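4.2 House rules for small table-top arms
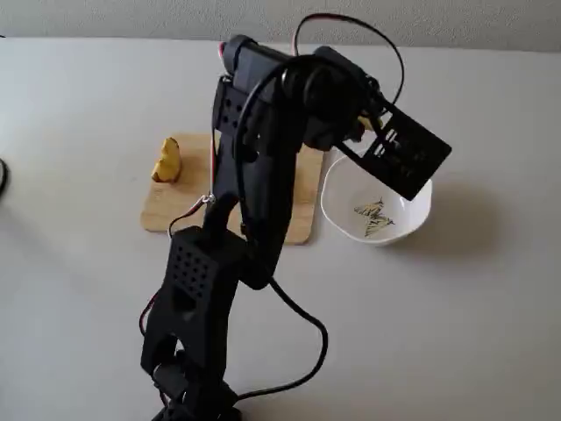

Figure 3. Table-top arm over a white bowl, with a wooden cutting board behind it.

How close should a person be allowed to sit while a small hobby-class arm is moving? Our rule, after a good deal of argument, is that a person may sit within reach of the arm only when it is running at its lowest speed setting and they have the stop switch in their own hand, and at every other time they keep a full arm's length beyond its furthest reach.

We should say at the outset that we came to this question rather late. The published safety standards for industrial robots were written with much heavier machines in mind, and when the three groups taking part in this work (Trendmont, Sundon and our own at Poojary) first compared notes in October, we found that each of us had quietly made up a set of habits and never written any of them down. Haiyan Ding very kindly gathered these into a single sheet, and the rules in this section grew out of that sheet, with a fair amount of crossing out along the way.

The first group of rules deals with cables. Arms of this kind often carry their wiring on the outside, as the one in Figure 3 does, where a red and black pair arcs above the wrist and a thicker black cable hangs in a loop from the middle of the arm. We ask that every loop be checked through the whole range of movement before power is switched on, moving each joint slowly by hand. A loop that is too short will pull at its connector, and one that is too long will sooner or later find something on the table to catch – usually the very thing one is trying to pick up. Sundon prefers to tie every cable down, and we have no quarrel with that, provided the ties are looked at again whenever a servo is changed.

The second group deals with the table itself. Only the things needed for the task should be within reach, and drinks, phones and loose tools belong somewhere else. Bowls and boards go back to the same marked places between runs, and we are quite strict about this, having lost more than one afternoon to a dish that had wandered. Crockery that has been used on the robot table is not used for food again, and it lives in its own cupboard.

The third group deals with keeping records. Across the trial period we logged 1,527 runs, and the operator stopped the arm by hand in 481 of them. We had expected people to be shy of pressing the switch, so we were pleased to see it used so freely, and we now ask newcomers to practise stopping the arm before they are shown how to start it. Each stop is entered in the log with a short reason in everyday words. The Gukby form, which offered a long list of fault codes to choose from, was tried for a while and then dropped, as most people simply ticked the first line.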